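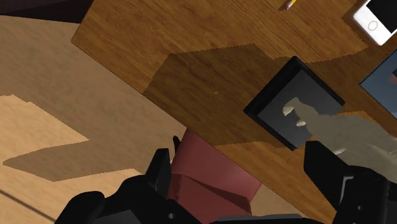 Afternoon shadow on a wooden table. A little thread for anyone with old furniture and a sunny room.

We moved to Vullville 6 years ago and I put all the good wood in the brightest room, because that's where you want to sit with your coffee, isn't it? Nothing wrong with that, but wood changes color in the sun and I had no idea how fast.

My grandmother's sideboard came over from Flerstead with a runner on it. I left the runner right where it was (it looked so nice!) and by the end of August there was a stripe down the middle you could have landed a plane on.

The man at Bognár, the repair shop by the bridge, quoted me 467 dollars to refinish the top. He was very kind about it and told me to try leaving it bare for a summer first, so I went home and put the runner in a drawer.

And it did even out! Slowly, mind you. I can still find the stripe if I get down low and squint, but guests never do.

So now I move the lamps and bowls every couple of weeks, and I pull the curtains after lunch. If you have cherry at home, be extra careful, it darkens faster than anything else I own.

Next up is the hallway bench, wish me luck with that one.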